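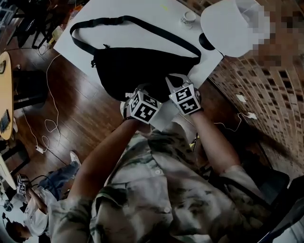
1 min read

Ticket 552 – Right cube drops out during bag task
Project: Rollville Robotics Club, student handling project
Status: Open, workaround in use

Problem
Tracking on the right gripper cuts out while we work on the black sling bag. The left one stays good. It happens most when the right fingers press on the top edge of the bag and the left gripper pushes from the front.

Log
April, first session. Recorded 3,898 samples with both grippers. Only 2,244 had a usable position for the right cube.

Swapped the cubes left to right. The dropout stayed on the right side, so the cube itself is fine.

Cleaned the markers. No change.

Re-ran the Zerden calibration with the bag flat on the white table and the strap spread out in a wide loop. Better for roughly 11 minutes, then the same fault.

Moved the work closer to the middle of the table – dropouts got shorter but did not stop.

Workaround
Keep wrists level when pressing down. Pause before changing grip. Discard any take with a gap in the right track.

Next
Try the older Droltberg settings file. Ask the Mollel team if they saw this with soft bags.

Comments (3)

gripfan2: We had this. Check the exposure setting before you touch calibration again.

tk_build: Does it happen with a box too, or only the bag?

club_log: Only tried the bag so far. Will test a box.

6 shares

Rollville Robotics Club | Contact | Back to top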